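Inicio Documentación Piezas Tableros Descargas Contacto

# Juego de formas Merrick: ficha del material

Ficha del juego de bloques de plástico y de la tabla de madera que usamos para las actividades de clasificar, agrupar y recoger. Va dirigida a quien tenga que montar la mesa, revisar las piezas o anotar resultados. Mantiene la ficha Ewan Donnelly.

Versión del 1 de enero de 2019. Sustituye a la que se repartió en agosto, que todavía llamaba "Skimness" a la tabla y al juego por igual. Desde ahora, **Merrick** es el juego de piezas y **Skimness** es solo la tabla.

## Contenido

- Bloques de plástico de colores, pequeños, de un solo color cada uno.
- Tabla Skimness, de tiras de arce encoladas, rectangular y de tono claro.
- Bolsa de tela con cordón.
- Hojas de registro Furulthorpe (formato vertical, una por sesión).

La mesa no forma parte del juego. Cualquier superficie plana sirve si la tabla apoya entera y no cojea. En Flonville se trabaja sobre un tablero perforado azul y no ha dado problemas, salvo que las piezas que se caen fuera de la madera a veces quedan inclinadas sobre un agujero.

## Nombres de las piezas

En las hojas se escribe siempre primero la forma y después el color: "estrella roja", "cilindro verde", "corazón amarillo". Al principio cada cual escribía como quería y luego no había manera de buscar nada en los registros. El color solo no basta para identificar una pieza, porque hay formas distintas del mismo color.

Algunas dudas que se repiten:

- El **prisma triangular** se anota como "triángulo". No hace falta poner "prisma" en ninguna pieza; todas tienen grosor.
- El **cilindro** se anota como "cilindro" y nunca como "círculo" o "redondo", aunque visto desde arriba lo parezca.
- La **estrella** es la estrella aunque esté de pie y solo se le vean las aristas.
- Si una pieza no se reconoce desde el sitio de quien anota, se escribe "sin identificar" y el color. No se levanta la pieza para comprobarlo en mitad de la sesión.

## Preparación de la mesa

1. Limpiar la tabla con un paño apenas húmedo y secarla enseguida.
2. Colocarla con la veta en horizontal respecto a la persona que anota.
3. Poner los bloques encima, separados, sin formar filas.
4. Comprobar que no hay dos piezas tocándose.
5. Apuntar en la hoja qué piezas se han puesto.

No se usan todas las piezas en cada sesión. Para las primeras conviene poner pocas y de formas muy distintas. Los grupos que ya conocen el juego pueden empezar con el surtido que prefieran, siempre que quede escrito.

El orden de colocación es libre. Lo que sí pedimos es que las piezas no estén todas en la misma postura: unas tumbadas, otras de pie. El cilindro apoyado sobre una de sus caras planas se queda quieto; de costado rueda, y si la mesa tiene algo de caída acaba en el suelo.
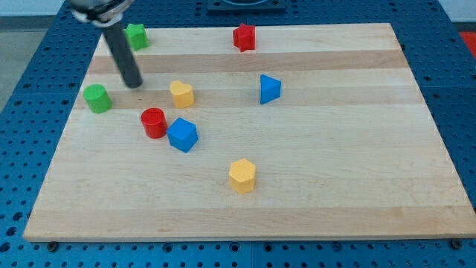

La tabla es de tiras de tonos desiguales, unas crema y otras más tostadas. Durante un tiempo se usaron las bandas oscuras como referencia para repartir las piezas ("todo lo que quede por encima de la banda"), pero la tabla de repuesto tiene otro dibujo y las instrucciones dejaron de coincidir. Ahora las posiciones se dan con respecto a los bordes: fondo, frente, izquierda, derecha y centro. Una pieza que queda a medias entre dos zonas se anota en la que contenga la mayor parte de su base.

## Actividades

### Clasificar por color

Se juntan las piezas del mismo color en un punto de la tabla. No se fija de antemano dónde va cada grupo. Un color con una sola pieza cuenta como grupo y se deja aparte de los demás.

### Clasificar por forma

Igual que la anterior, con las formas. Es más lenta, sobre todo cuando hay piezas de pie. Se permite girar o tumbar un bloque para verlo mejor, y se marca con una "g" en la hoja.

### Buscar una pieza

Quien dirige dice una forma y un color, y la pieza se lleva al borde frontal. Si se pide una que no está en la tabla, se anota como "petición vacía" y se pasa a la siguiente. Las peticiones vacías no se descuentan del total.

### Recoger

Todas las piezas vuelven a la bolsa, de una en una. La sesión se cierra cuando la tabla está libre y la bolsa atada. Si una pieza cae al suelo, se recoge y se guarda directamente, sin pasar otra vez por la tabla.

## Hojas de registro

El archivo tiene 221 hojas. Quince están incompletas y llevan una marca en la esquina; se conservan porque las posiciones iniciales sí están anotadas y a veces interesan por separado.

Cada hoja recoge estos campos:

| Campo | Qué se escribe |
|---|---|
| sesion | Número correlativo |
| actividad | color, forma, buscar o recoger |
| piezas | Lista de forma y color |
| postura | de pie, tumbada o apoyada |
| zona | fondo, frente, izquierda, derecha o centro |
| giros | Número de marcas "g" |
| notas | Texto libre |

El campo `postura` se añadió más tarde. En las hojas antiguas está en blanco, y blanco quiere decir que no se anotó. No hay que rellenarlo de memoria.

En `notas` hay de todo. Lo más útil suele ser lo que se escribe sobre piezas que se confunden. En dos hojas aparece "diamante" sin más explicación; no sabemos a qué bloque se refieren y se han dejado como estaban.

## Cuidado y revisión

Los bloques se lavan con agua tibia y jabón neutro y se secan con un paño antes de guardarlos. Nada de lavavajillas. La tabla no se sumerge. Cuando la madera se note áspera se le da una mano fina de aceite mineral y se deja reposar de un día para otro sin nada encima.

Cada tres meses se revisa lo siguiente:

- aristas de las estrellas, que son las primeras en mellarse;
- caras planas de los cilindros, por si tienen rebabas que les impidan apoyar bien;
- juntas entre las tiras de la tabla;
- cordón de la bolsa.

Una pieza mellada se puede seguir usando si conserva la forma y no corta. Si se retira, se apunta en la hoja siguiente y se pide otra a Flonville indicando forma y color. Las de reposición pueden venir de un tono algo distinto; se admiten mientras no haya duda sobre el color.

## Pendiente

- Unificar "tumbada" y "apoyada". En el triángulo la diferencia no está clara y cada persona lo resuelve a su modo.
- Volver a numerar las sesiones de agosto, que tienen saltos.
- Pasar a limpio las hojas escritas a lápiz.
- Decidir si las posiciones finales necesitan un campo propio. De momento van en `notas`, entre paréntesis.

Las correcciones se envían a Ewan Donnelly con el número de sesión y el campo afectado. Para cambios en los nombres de las piezas, adjuntar también la lista de hojas que habría que modificar.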